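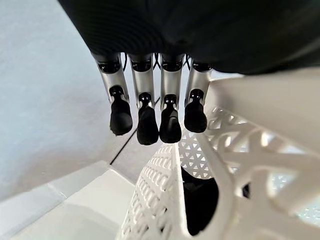
Varthorpe hand paper, does the 921 hold up?

ferrous_lee
Read the Varthorpe preprint over lunch. They trained on 300 demos and report 249 clean picks, and the headline is that a wrist view alone is enough for reaching into containers. I don't buy it. Four fingers pointing down over a basket, black pads, black thing in the basket. How does the policy know where its own fingertips end?

Matar_user
It knows from joint angles. Section 4. They feed those in with the video.

ferrous_lee
I read section 4. Then the claim should be "wrist view plus joint angles." The abstract says wrist view.

odolezal
Oľga Doležal here, I work on grasping at Fercombe, no tie to the authors. The abstract is sloppy but the result isn't crazy. What bothers me more is the basket. White lattice walls with big openings let you see what's inside from the side. Try it with a solid bin and I'd expect the number to fall hard.

pkt
Disagree. Lattice is harder. All those struts and little holes are a mess for any vision model, and the rim is right there for a finger to catch on.

odolezal
Harder for contact, sure. Easier for finding the object. They never split the two, so we're both guessing.

ferrous_lee
And the 921 total trials? 50 of them got dropped for "operator reset." Dropped how? If a finger snags the rim and somebody hits stop, I call that a failure.

Matar_user
You're assuming the worst. Could be a cable or a comms fault.

ferrous_lee
Could be. So list them.

pkt
Vorkcombe tried a similar setup and got nowhere near this, fwiw. Different hand though, two fingers.

odolezal
I emailed the authors Thursday asking for the reset log and whether any test baskets had closed sides. Will post if they answer.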